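July 11, 2022

Gripper comparison, hand-held pair, cloth task

Carrying on from the Namex trials. Same two finger sets as before: the Vekley curved fingers with the black pads, and the straight Adeleke set, which is back in the drawer until the screws are replaced. Target object is the blue cloth, with the swab box left on the table as an obstacle. Both hands on Vekley fingers for the first block, tracking from the marker cubes.

Checked the indicator on each housing before starting. Green on both. Pad gap reset to zero with the fingers closed, then logged.

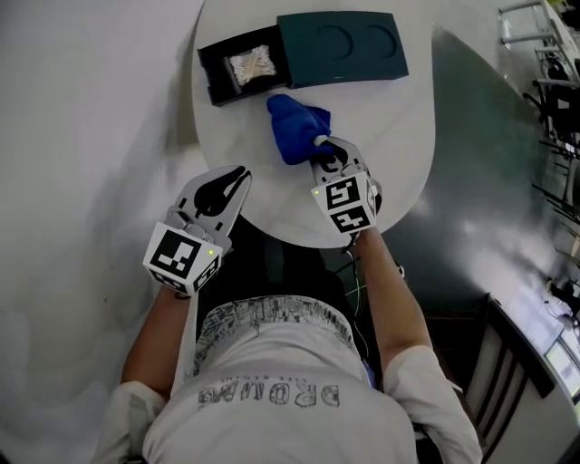
Pinching a fold is easy with the Vekley set. Pinching a single layer off a flat cloth is less so, and the pads tend to skate if the approach is shallow. Steeper wrist angle helps. Of 18 attempts on the flattened cloth, 3 were lost on the lift, all at low closing force. Adeleke fingers lost more than that last time but I did not keep the angle constant, so the two figures should not be put side by side.

Cable on the right unit wants a longer lead. At full reach across the table it pulls on the wrist and shows up as a small drift in the logged pose. Seidu Bawa suggests a clip at the elbow. Will try a clip before ordering anything.

Wrist camera

Flalladar lens, widest setting. Distortion is heavy towards the rim but the calibration holds well enough in the middle, where the fingers work. Mean latency over the block was roughly 179 ms, too long for closed-loop use and acceptable for recording. The ceiling lights are inside the field of view at most wrist angles, so exposure is now locked. With auto exposure the blue cloth lost its surface texture whenever the gripper tilted up.

Blue cloth bunched over the dark recess in the white housing is the worst case for contrast, and I want it in the calibration set.

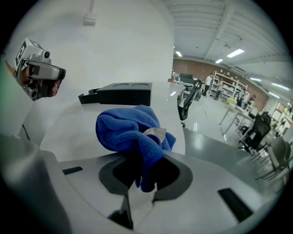 To do

Elbow clip, right side.
Repeat the flat cloth block with Adeleke fingers, wrist angle fixed.
Re-run latency with 2 cameras on separate ports.
Ask Seidu for the December pose logs.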